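Buying simulation seats first or a second arm first? Small budget, kitchen tasks

Asked in: Equipment and purchasing
Tags: budget, simulation, robot arm, grippers

I handle purchasing for a small product testing group at Clestgate. We want to automate some kitchen handling work: picking up produce, moving it between a plate and other surfaces, and later on some work at a sink. So far everything has been done in a simulated kitchen, one arm with a two-finger gripper, and the results have been good enough that I've been asked to put together an equipment request. 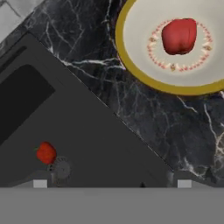

The request has to cover one arm, a gripper, a wrist camera, mounting, a workstation, and whatever I'm forgetting. I have quotes from two suppliers, Prumach and Clarkon. Prumach quotes everything as a bundle with 12 months of support. Clarkon is cheaper on the arm but lists the gripper, cables, mounting plate and controller software as separate lines, and the quote is only good for 30 days.

My questions:

Should I ask for the full amount now, or put simulation licenses and a better workstation in this year's request and the arm in the next one?

Is there a normal allowance for fingertips and other wear parts? Neither quote mentions them.

The people doing the technical work want to go straight to hardware. The person who signs wants to see a smaller number. I need a request that both sides can live with, and it has to be in before the end of August.

2 answers

Answer 1 (accepted)

I've put through several of these. Split it, but don't split it by year if you can avoid it. Ask for one approval with two releases of money. First release is the workstation, the licenses and a site survey. Second release is the arm and everything bolted to it, and it's tied to a short list of tasks passing in simulation. The signer sees the smaller number first and your technical people know the arm is already approved.

On the quotes, put both into the same spreadsheet with the same rows before you compare anything. Rows I would use:

Arm and controller
Gripper
Spare fingertips
Camera, bracket, cable
Mounting plate or pedestal
Software, and whether it renews
Shipping and lifting equipment for install day
Electrical work
Guarding or area scanner
Training
Support, with start date

Clarkon may still come out cheaper once the blanks are filled in. Ask them to requote with a later expiry, which suppliers will often do if you tell them when your approval meeting is. With Prumach, ask whether support starts on delivery or on commissioning. If the arm sits in a crate waiting for an electrician, you don't want to be paying for that time.

I don't know of a standard figure for wear parts. I put fingertips on their own line and order spare sets with the gripper, because adding them later means a separate purchase order and another approval. Round, smooth items like fruit may need a softer pad than the one supplied, so get a price for both.

Go through the tasks by location too. Countertop work and sink work should be priced separately. Your simulated sink doesn't care about water. 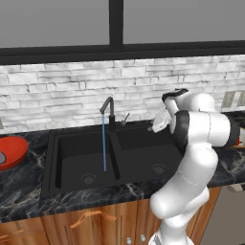

Clestgate, June 8, 2025

Adding this after the follow-up in the comments, where the asker said the sink tasks are in scope from the start. In that case the things to get in writing are the ingress rating of the arm and of the gripper (they are often different, and the gripper is usually the lower one), whether a protective sleeve is sold for that model, and whether using one affects the warranty or the payload. Also ask about reach. If the base goes on the floor in front of the cabinets you need to know it can get over the counter lip and down into the basin at a useful angle, and that a person can still open the doors. Your simulation can answer the reach question now at no cost, provided the model in it is the arm you're being quoted. If it's a different arm, swap the model before you sign anything.

I would hold the sink items as a separate option on the request with its own price. That way it can be struck out without rewriting the rest.

Answer 2

We went with Prumach, no complaints. The bundle is easier if you don't have somebody in house who likes reading cable part numbers. Check the door width where it's being delivered.

Also look at renting. Kiều rents arms by the month and we used them before we bought. It cost more than I wanted but it went through as an operating expense, so it didn't need the same signature. Not sure if they still carry grippers.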